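July 2025

Went to the council session in Kernside again this morning. They had put the vote on the coalition agreement third on the list and then moved it to last, so I sat through the drainage report and a long argument over parking fees before anything happened.

The agreement passed by 3 votes. I had expected it to be closer. The Mitent people voted for it as a block after saying all through March that they would never sit with Ardeleanu's party. Their leader read a short statement that mentioned stability several times and the housing promise not at all. I wrote down the parts I could catch. The microphone on that side of the room is still bad.

Ardeleanu spoke for a long time. He thanked his own side first, then the opposition, and then said the new majority would publish its spending plan in 48 days. I don't know why 48. Someone behind me laughed and was told to be quiet. He did not take questions afterward and left by the side door with two aides.

I walked over to the Kellska office to see what they made of it. They are the only group that stayed out, and the mood was flat but not angry. They have 4 seats and can't block anything on their own. What they can do is ask for records and slow down the hearings, and I think that is the plan -- at least until the budget. They want someone to go through the old housing minutes, and I said I would do it if they could send me copies. I may regret that.

Lunch was late. I had soup at the place by the bus station and read the agreement through properly. Most of it is vague. The section on rents is half a page and gives no date for anything. The section on committee chairs is very exact. 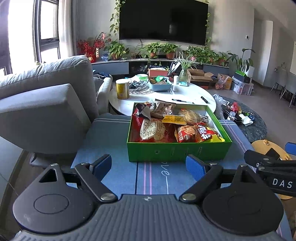

Seidu Bonsu thinks I am too hard on Mitent. He said on the phone tonight that a small party gets one chance to be inside, and that if they had refused, Ardeleanu would have found the votes somewhere else and given away more to get them. He also said the rent section was worse in the first draft. I haven't seen the first draft, so I couldn't argue. I told him that voters were promised something different in March and will remember it. He said they mostly won't.

Bethel Yimer left a message about the hearing on the bus contract. I'll call her back tomorrow. I need to find my notes from the last one before then -- I think they are in the blue folder with the tax papers.

Hot again, and the bedroom fan has started clicking. Bed early.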